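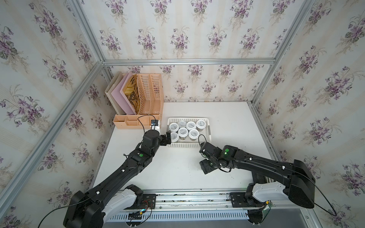 Working beside a two-arm packing bench
Tips from the Garside workroom, updated Nov 2, 2024

We pack small lidded pots into baskets for the Flustine range. There are 14 of us on the floor, and until May every basket was filled by hand. Now two arms do part of the filling and the people around them do more of the setting up, checking and finishing. The notes below are what we have learned so far. Most of them would suit any small workshop that is thinking of doing the same.

Laying out the table

Keep the middle and front of the table clear apart from what is being packed. Anything you want to leave on the table goes in the back left corner. We use a peach desk organiser there, with files standing at the back and open compartments along the front. Pens, tape and spare labels used to wander about the bench when we packed by hand, and people would reach across each other for them. If you need something from the organiser during a run, pause the arms first and then reach.

Use a plain white table top if you can. It wipes down quickly, and a dropped label shows up on coloured backing paper. Dark crumbs and bits of cardboard are easy to spot too.

Choose a basket with perforated sides. You can lift it from either end and dust falls through. Put it down in the same place every time. Two pieces of masking tape on the table will mark the corners until everybody is used to it.

Lids and labels

Press every lid right down before the pots go on the table. When we packed by hand you felt a loose lid under your thumb and fixed it without thinking. That small check has to be done on purpose now, so give it to the person who fills the table and write it on their sheet.

Stick the label flat in the middle of the lid. Small grey print is hard to read from a standing position, so the checker should read the labels up close before the run and again when the basket comes off.

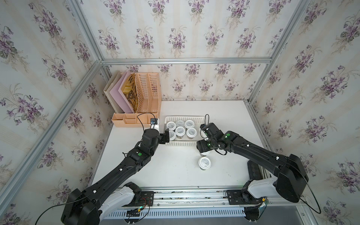

Cables

Look over the cables at the start of the day. The ones that loop up from the wrists need slack, and the ones hanging from the shoulders should not be anywhere you walk. Never hang a cloth or an apron on the front rail. Keep mop buckets well back from the floor under it.

Who does what

Swap jobs every two hours. We tried leaving one person on checking all day and they were worn out by dinner time. Watching is tiring in a different way from lifting. Sore wrists are less of a complaint than they were, but there is more grumbling about eyes and stiff necks, and a stool at the right height has helped.

Keep one table for packing by hand. The Bralard order has odd sizes and still goes through there, and it lets newer staff learn how a full basket ought to feel when you pick it up.

Write the stoppages down. A notebook will do: the time, what stopped and who dealt with it. Our Sutside branch did this from the first week and could see that most of their stops came just after a break, when the basket had been put back crooked. 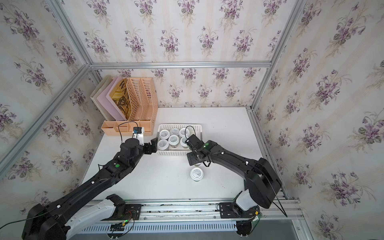
Don't set the weekly target too early. Ours was 2000 pots and the first full week came out at 1609, with plenty of pauses while people got used to the bench. We left the target where it was and stopped reading the figure out each morning, and that took some of the heat out of the room.

Allow 6 weeks before you change anybody's hours. The start of the day got busier for us and the last hour got quieter, so two people who wanted a later start were able to have one. Ask about this sort of thing face to face and put the new rota up a fortnight ahead.

At the end of the shift, stop the arms, take the basket off, wipe the table with a barely damp cloth and dry it. Loose pots go back on the shelf with their lids on.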